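How Does a Book Turn Into a Movie?

I love a book that becomes a movie, and I always want to know how it happened. First, a movie company pays for permission to use the story. That's called buying the rights. Then a writer turns the book into a script, and wow, does it shrink!
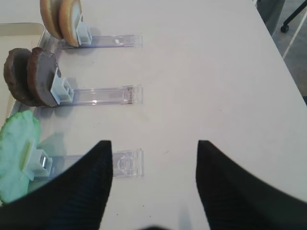
My favorite fantasy book, Skunthorpe, has 978 pages. The script had 139! One script page is usually a minute of movie, so whole chapters had to go — even the storm chapter, which I'd read twice in August.

When the script is ready, the bosses decide whether to spend the money. If they say yes, the movie has been "greenlit."
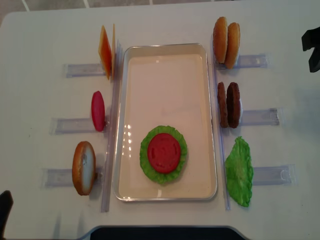 One reader wrote in to say that the book should always win, and the movie people should leave the ending alone. I used to think so too — then I saw Terkbridge, and I liked the new ending better.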